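## Stavdale 6 battery after the January update

**jorkfan_uk**
Updated my Stavdale 6 in January and standby drain has gone from 9% overnight to 30%. Same apps, same SIM, Wi-Fi on in both cases. The battery screen blames "system". Anyone else?

**mhz_dropout**
Known modem fault. The new firmware keeps searching for a second carrier even on a single SIM. Lock it to 4G and check again.

**jorkfan_uk**
Locked to 4G last night. 28%. Slightly better, so not the whole story.

**Tallowby**
I don't buy the modem theory. Mine has the 4,000 mAh cell and the same build, and drain is normal. Difference is that I wiped the phone after updating. Stale cache, in my view.

**mhz_dropout**
> Stale cache, in my view.

Cache doesn't hold a wakelock for six hours. I pulled the log with Grusness and the radio was at the top of the list. Which network are you on? Huttunen masts don't trigger it.

**Tallowby**
Huttunen, as it happens. Fair point, though one log from one phone is thin evidence.

**jorkfan_uk**
I'm on Jorkitz. Will run Grusness tonight before wiping anything – a full restore takes me most of an evening.

**mhz_dropout**
Leave it unplugged with the screen off, and export the log before you reboot. The counters reset.

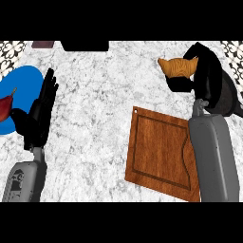
## Similar threads

- Stavdale 6: rolling back firmware without losing data
- Grusness log export fails on SD card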